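# The desk that tidies you

Every October my inbox fills with people who want to sell me a calmer office. This year it was Gronico, whose "clear surface" course costs £104 a head and promises a working day free of clutter. I went along to the Joltville session with low hopes, and they were met.

The trainer, Rizwan Haque, told us that mess eats into concentration. Asked for the evidence, he mentioned a survey of 3029 office workers, run by Gronico and answered by people who had already paid for the course. I've seen firmer ground in a bog.

Suha Hakim, who manages accounts at Nwosu, sent her whole team last year. "The desks looked lovely for a fortnight," she told me. "Then we had invoices to do."

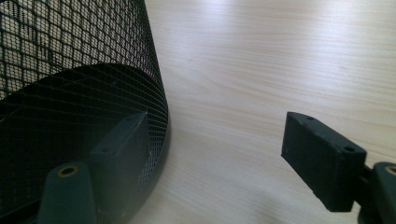 Does a tidy desk make anyone work better? It may help a few people who hate mess, but I couldn't find a study that would persuade me to pay for it.

Gilang Manurung, a former office planner, thinks firms like these courses for a duller reason: clear desks can be shared, and shared desks mean less rent. His last employer squeezed four teams on to two floors within months of its training day. The staff were told it was about wellbeing.

Gronico says its courses are "never a route to cutting space". Its brochure has a page on cutting space.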